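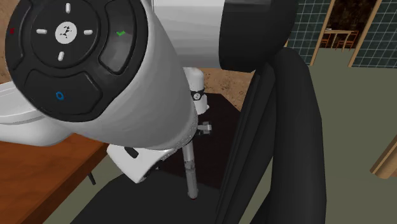 Control pad on a white robot arm (computer rendering).

Rultstead Partnership Register

The Rultstead Partnership Register was a city-run list where couples who couldn't marry, or didn't want to, could put their relationship on record. I've kept this entry up for years now and I'm still fond of the thing, so forgive me if I wander a bit (my last version was twice as long!).

Background

Rultstead had no legal recognition of any kind for same-sex couples when the register was proposed. Gwendolyn Achterberg, who sat on the city council for the Antwi ward, brought the first draft forward in February, and it went down by two votes. She brought it back the next winter with the inheritance section taken out, and that version passed. I think cutting that section was a mistake, but plenty of people I respect see it the other way and say there would have been no register without it.

How it worked

Both partners signed at the city clerk's office, paid a fee of 8 dollars and got a certificate. You had to be an adult, and at least one of you had to live inside city limits. The certificate got you hospital visits at the municipal hospital, shared leave for city employees and a family rate on the buses. It did nothing for taxes, adoption or pensions, and private employers were free to ignore it (most did, though the Odetti works honored it from the first year).

In all, 1,319 couples signed. Of those, 802 were same-sex couples, which surprised me when I first saw the ledger, as I'd expected a much bigger share. Another 249 registrations were later withdrawn, mostly by couples who moved away.

The Gistia case

The big court fight came when Leif Lundgren was refused leave to care for his partner, Arvid Hovland, at the Gistia water plant. The plant argued that it was a separate authority and not bound by city rules. Lundgren lost the first round and won on appeal, and after that every city-owned body had to accept the certificate. The ruling is short and very readable, by the way, and worth your time!

Closing of the register

New signings ended on Friday, May 31, 2024. Existing certificates stay valid unless a couple withdraws. Duyên Doãn and Britt-Marie Halvorsen were the last pair to sign, late in the afternoon, and the clerk's office stayed open past its usual hours for them. The ledgers are now in the city archive and can be read by appointment, with home addresses blacked out.

See also: Antwi ward; Rultstead city council; Domestic partnership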